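Filed under: Diary / Home & Gadgets

December, late. Lefteris has had me thinking all evening about whether a machine will ever do my kitchen for me — the microwave, say, door and all.
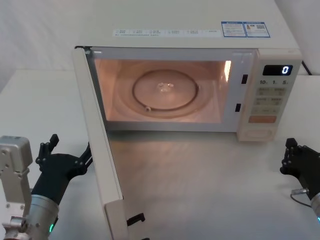 I still reckon folding sheets will come last, bless them.
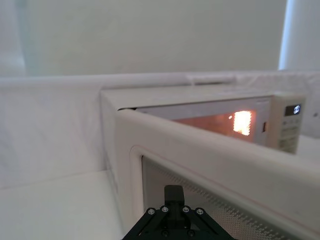

Could one warm my soup yet? Perhaps, if I'd put the bowl in myself.

Well, I'd wait another five years, happily.

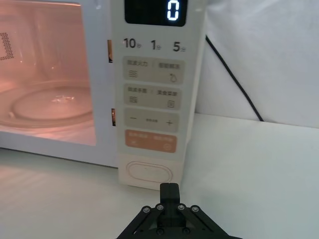
Microwave, lit up, display at 0

Comments (2)

Apostolos: Mine can do the oven first!

Narnach: Lovely entry, as ever.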